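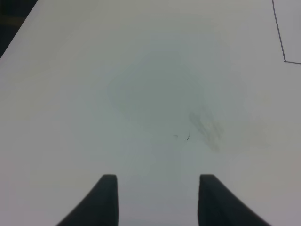

The arm's table at Bradden, open day

Posted 7/13/26 by Arnulfo Cáceres

Do I need to book?
Nope, just turn up! I run the 12 o'clock demo myself.
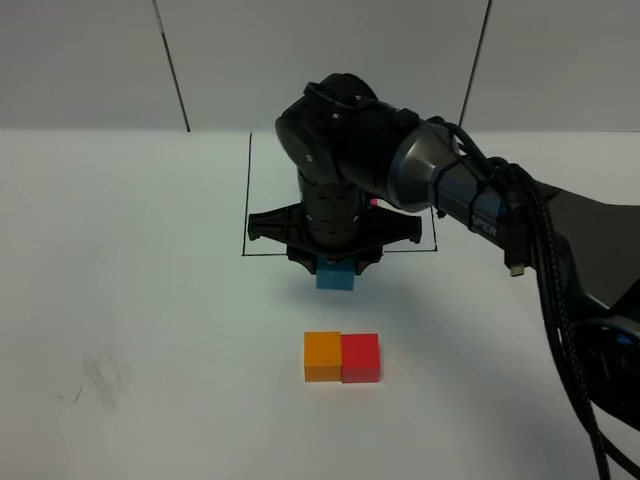
Kids are welcome too, as long as they stay behind the tape (mum and dad as well).

Is it loud?
Not really, you can chat over it.

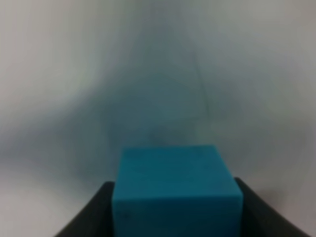
Parking's free out the back, off Jelville Road.

Can I pick what it does?
Sort of. Call out a colour and I'll have a go. My favourite bit is the red block in the fingers with the orange one sitting just past it.

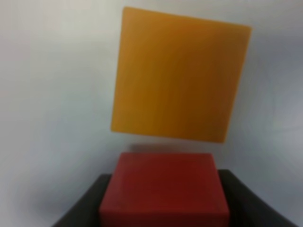

Do you run it in winter?
We do, and I love those sessions, they're quieter. You get longer at the desk, and I'm happy to talk grip on something smooth like that red block for as long as you like.

Comments
Alexiou fan: My two loved it, cheers!
Jo: Is there a café?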